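Wobbly desk, north end of room 28: ticket log

Opened by: Wanda Wieczorek
November 19, 2019
Status: open, in the sense that a wound is open
6 comments | 2 shares

REPORTED PROBLEM

Desk rocks when you type on it. It also rocks when you stop typing on it, for a while. The coffee side is the low side.

Furniture is the Jiltow model with the angled legs, bought as a set in July. The other desks in the set stand perfectly still, like furniture. Ours has opinions.

WHAT WAS TRIED FIRST

1. Folded card under the back left leg. Good for one morning. The card migrated.

2. More folded card. See above.

3. Turned the desk end for end. The wobble stayed where it was, so we started to suspect the floor. Then we turned it back and the wobble came along for the ride, so we started to suspect the desk again. I have written "inconclusive" on the sheet.

4. Called Ziółkowski, who sold us the set. Was on hold for 32 minutes. Was told to check that all bolts were tight. All bolts were tight. Was told to check them again.

5. Checked them again.

UPDATE, FLOOR LEVEL

Got down there for a proper look at the legs and the cable, which had been blamed by two separate people who wanted to go to lunch. The theory was that a foot was sitting on it. 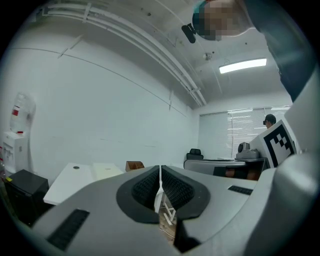 White legs, brown floor, and the thin white cable that was everyone's favorite suspect.

I pulled the cable out of the way and taped it along the wall. Desk still rocks. The cable has received no apology so far.

While I was on my knees I laid the 50 cm level on the boards. Flat enough at the back. Toward the aisle the bubble wandered off and did not come back. I slid a business card under that end and it went in without touching anything, so there is a dip. There may be a bent leg as well. I would like it noted that both sides of the argument can be right and I am still the one with dust on my knees.

PARTS

The adjustable feet on this model are supposed to turn. Three of them turn. The fourth turns too, but it takes the whole insert with it, so you can spin it all afternoon and gain no height whatever. I did not spend all afternoon on it. I spent long enough.

Ordered a replacement foot and insert from Koten. They only sell them in bags of 400. I asked again, slowly. They found me a bag of four.

COMMENTS

jitau_desk: Did you try swapping the bad foot with a good one from the next desk?

W. Wieczorek: Yes. Now there are two desks that rock. I swapped them back and the second one recovered.

jitau_desk: Rubber pads from the hardware store worked on ours.

W. Wieczorek: How thick?

jitau_desk: No idea. Black ones.

W. Wieczorek: Thank you, I will ask for black ones.

NEXT STEP

Fit the new foot when the bag arrives, then level again with the monitors on. Until then please keep open cups at the wall end, and don't put anything round on the desk that you would miss.

Contact: facilities desk, Jitau | Back to top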